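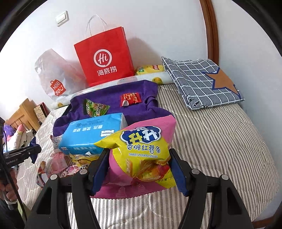

Bagged snacks and a tissue pack on a bed, one of our household settings.

Perception Software Engineer, Grasping (full time)
Sonier, Trondach office or remote

Sonier writes perception and grasp planning software for two-finger grippers. We are hiring one engineer to work on soft packaging: chip bags, wrappers, tissue packs and other things that crease and change shape when held.

You will own the segmentation and contact estimation modules in Urnix, our in-house toolkit, and the replay tools we use to check them against recorded grasps. The team is six people and reports to Arūnas Eglītis.

You need:
Good C++ and Python
Two years or more of work on vision or manipulation software
Experience with camera calibration and time sync

Useful but not required – ROS 2, tactile sensing, labeling tools.

The job starts in June. There is a short coding task (two hours, paid) and one interview with the team.

Send a resume and a link to some code you wrote to Yeison Cáceres by January 30, 2021. Please put reference 392 in the subject line. No agencies.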